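My first winter with the Gindbridge badminton evenings

January 3, 2024

I promised to myself that I will write more often in this blog, and then four months went away. So I begin again with a subject I did not expect to write about, which is sport for adults who are not good at sport.

In September the recreation department of Gindbridge put a paper on the door of the library. It said that there will be a beginner badminton group for adults, two evenings a week, in the old gym on Kelemen Street. Rackets could be borrowed. The fee was 30 dollars for the whole season. I read the paper two times because I thought the price must be for one evening.

Where I grew up, in Tirnska, badminton was something we played in the yard without a net. We counted how many times we could hit before the shuttle fell in the currant bushes. My brother and I had a record of 43, and I believed for many years that this made me a good player. I should say now that it did not.

The group is led by Ingrid Whitfield, who works for the department in the summer as a swimming teacher. She is a calm person and she has a very loud voice when she needs it. On the first evening she asked us to stand in a line and only hold the racket. We held it for what felt like a long time. She walked from one to another and moved our thumbs. I was holding mine like a frying pan, and this is apparently the most common mistake. After this we served against the wall, and I hit the lamp.

I want to write down how an evening goes, for people in town who are thinking of joining in February, when the second half of the season opens. You come at seven and change your shoes in the corridor. The floor was repaired last spring and they are strict with outdoor shoes. Then there is a warm-up, mostly side steps and some lunges, which my knees do not love. Then footwork without a shuttle. Then you play in pairs, and the pairs change every ten minutes, so you meet everybody. At half past eight the net comes down and those who want go for tea in the small room with the kitchen.

I learned to eat something light before I go. The first week I had a full dinner and I was suffering through all the lunges. Now it is fruit or some salad at five, and the real meal when I am home.

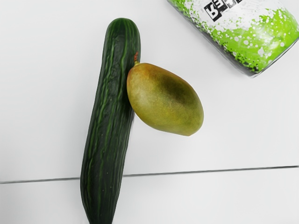

Cucumber and mango.

My most regular partner is Myrtle Achterberg. She is older than me and she played in a club in Vekville when she was young, so she is a beginner only on paper. She almost does not run. She stands in the middle and puts the shuttle exactly where I am not, and then she says sorry. From her I understood that I was hitting everything too hard. In English you say a "drop shot" and I like this expression very much, because it is what happens, the shuttle comes over the net and simply drops. I can do it maybe one time in five. When I do it, I am happy for the whole evening.

In November we had a friendly meeting with the group from Vekville. They came in a small bus and they all had the same shirts, and we did not have the same anything. We played only doubles, short games. Myrtle and I won our first game and lost the next three. In the last one we were ahead by six points and I started to think about the result, and of course after that I could not serve. Ingrid told me later that I should look at the shuttle and leave the score to other people. I am trying.
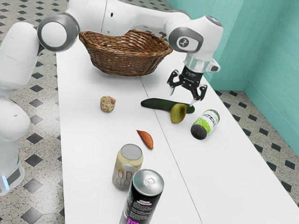

The return meeting will be in their hall, which is newer and has a higher ceiling. This matters more than I knew. In our gym the beams are low, and if you hit a beam you lose the point, so we all learned to play flat. Ingrid says we must practice high clears before we go there or we will be run from corner to corner. We have five more evenings for it.

There is also a question of money. The department needs 200 dollars for new nets, because one of the old ones is tied together in the middle with string and it hangs lower there. I noticed that I always aim at this place. There will be a cake sale in the library entrance, and I said that I would make poppy seed rolls like my aunt's. I have not made them for many years and I must ask my mother for the quantities. She measures everything in cups, but it is one particular cup, and the cup is in Tirnska.

If you want to try, write your name on the list at the library desk or come by on a practice evening and watch from the bench. Please bring clean shoes and a bottle of water. They still have rackets to borrow, but the one with the green grip is mine until April.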